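Home | Contents | Chapter 3 | Next

13/12/2024, by Bianka Pap

Chapter 3: Setting a Small Table

I learned to set a table at my aunt's place in Plurach, where four of us ate at something barely bigger than a chessboard (well, it felt like it!). So this chapter starts small. Before we get to banquet rooms, I want you to lay one place, properly, for one person. 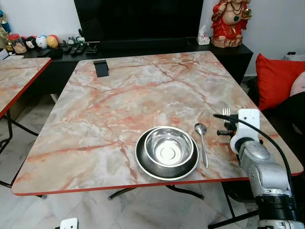 Start with whatever the food goes in, then work outward. I like a bowl on a plate for soup, because drips land on the plate and you get somewhere to park the spoon later. The stainless steel bowl on the silver-rimmed plate does this nicely, and the dark middle of the plate makes the bowl stand out. The spoon goes to the right, bowl end up, handle toward the diner. Forks are a longer argument, and we'll have it on page 84. 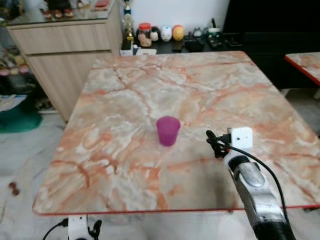
Drinks come next, and my students always reach for the tall glasses. Please don't, at least for this exercise! A low cup is harder to knock over and easier to see past. Color helps too: that little magenta-purple one shows up beautifully on a pink-and-white marble pattern, where clear plastic might get lost among the veins.

Now clear your own table and try it.

© Plesero Press | Contact | Back to top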